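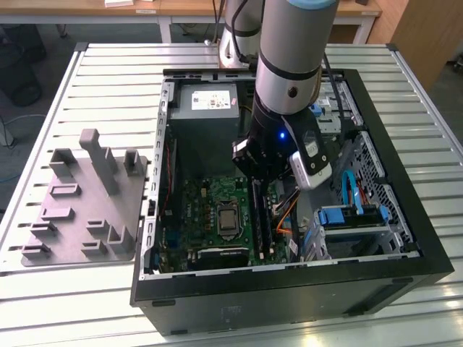
A computer lying on its side with the side panel off, and a robot arm reaching down into it.

Home Football Rules Teams Quizzes Grown-ups

How does a league table work?

By Canan Erdem
8 min read

When I was small I used to sit next to my aunt Yupin while she read the football pages, and I'd stare at the league table and understand precisely none of it. I could see my team's name. I could see it was near the bottom. After that came a whole row of little numbers and letters (P? W? GD?) and I just nodded along as if I knew.

So this one is for anybody who is still nodding along! It's much easier than it looks, I promise, and once you've got it you can work out a whole table yourself with a pencil and some paper.

What is a league?

A league is a group of teams who all play each other over a season. It isn't like a cup, where you lose once and that's usually you finished. In a league you can lose this week and still be back next week, trying again.

Most leagues have each team play every other team twice, once at home and once away. "At home" means on your own pitch, and "away" means you have to go to theirs (and sit on a coach, and eat your sandwiches far too early, if you're anything like me).

I've made up a tiny league for us to use, because the big ones have so many teams that we'd be here until bedtime. Ours has four: Astgate, Titaditz, Keskin and Adberg. If all four play each other home and away, that makes 12 matches altogether, and each team plays six of them. You can check that if you like. Write the names down and draw a line for every match.
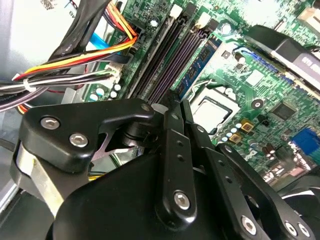 Where do the points come from?

Every match gives out points. If you win, you get three. If it's a draw, which means both teams finish with the same number of goals, you get one each. If you lose you get nothing at all, I'm afraid.

It doesn't matter how much you win by. Win 1-0 and you get three points. Win 7-0 and you still get three points, though you'll probably sing louder on the way home.

A win used to be worth only two points. Leagues changed it because they wanted teams to go out and try to win, and stop being quite so happy with a draw. Think about it like this: if you draw three matches in a row you get three points, and a team that wins one and loses two gets three points as well. So having a go can be worth the risk.

What do all the letters mean?

Different newspapers and websites set them out in slightly different ways, but you'll nearly always find these:

P is for played, so that's how many matches the team has had so far.
W is for won.
D is for drawn.
L is for lost.
F is for goals for, meaning goals your team has scored.
A is for goals against, meaning goals the other teams have scored past your poor goalkeeper.
GD is goal difference. We'll get to that in a minute.
Pts is points, and it's the big one.

Here's how our little league looked at the end of its season.

Team P W D L F A GD Pts
Astgate 6 3 1 2 12 8 +4 10
Keskin 6 3 1 2 10 8 +2 10
Titaditz 6 2 2 2 8 8 0 8
Adberg 6 1 2 3 6 12 -6 5

Let's do one row together. Titaditz won two matches, and two lots of three is six. They drew two, so that's another two points. Six and two makes eight. They lost two as well, but those don't add anything, so eight is what goes in the last column. Now try Adberg on your own and see if you get five.

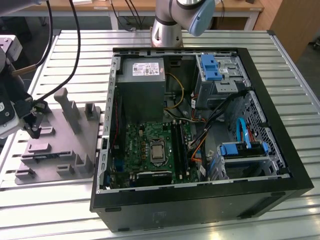

What if two teams have the same points?

Have another look at the top of the table. Astgate and Keskin both have 10 points! They even won, drew and lost the same number of matches. So why is Astgate first?

Lots of leagues sort this out with goal difference. You take the goals a team has scored and you take away the goals it has let in. Astgate scored 12 and let in 8, so their goal difference is plus four. Keskin scored 10 and let in 8, so theirs is plus two. Four is bigger than two, and Astgate win the league.

If you've let in more goals than you've scored, the number goes below zero and gets a minus sign in front of it, like a very cold day on a thermometer. Adberg scored six and let in 12, which gives them minus six. Brrr.

I said it doesn't matter how much you win by, and for points it really doesn't. But you can see now why a team that's already winning 3-0 keeps trying for a fourth. That goal might be the one that puts them top in the end.

Some leagues do it another way and look first at the matches the two teams played against each other. That's called head-to-head. And if everything is still level after goal difference, plenty of leagues look at who has scored the most goals. Each league writes down its own rules before the season begins, so everybody knows where they stand.

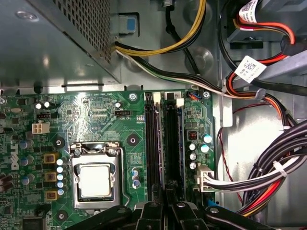
Going up and going down

Big countries usually have several leagues stacked on top of each other like bunk beds. The teams who finish at the top of one can move up to the league above, and that's called promotion. The teams at the bottom can drop down to the one below, and that's relegation. Some leagues don't have either, and the same teams come back every year.

This is why the last few matches can be so exciting even for teams who have no chance of winning the league. Somebody near the bottom might need just one point to stay up, and their fans will be cheering for a draw as if it was a cup final. I once went to a match like that with my friend Stefaniia. There were 655 of us there, it finished 0-0, and grown men were hugging each other by the burger van.

Have a go yourself

You can make a league out of almost anything. Table football works, and so does marbles, or penalties against the garage door (ask first). My cousins Beril and Cengiz ran one with bottle tops the whole of one June, and they kept the table on the fridge.

Pick four players. Write out all 12 matches before you start, then fill in the scores as you go along. After each match, change the P column first and then do the rest of the row, for both players. I always forget the second one. If your numbers look funny, add up everybody's F and then add up everybody's A. The two totals should be the same, and if they aren't, a goal has gone missing somewhere and you'll have to go back through your scores and find it.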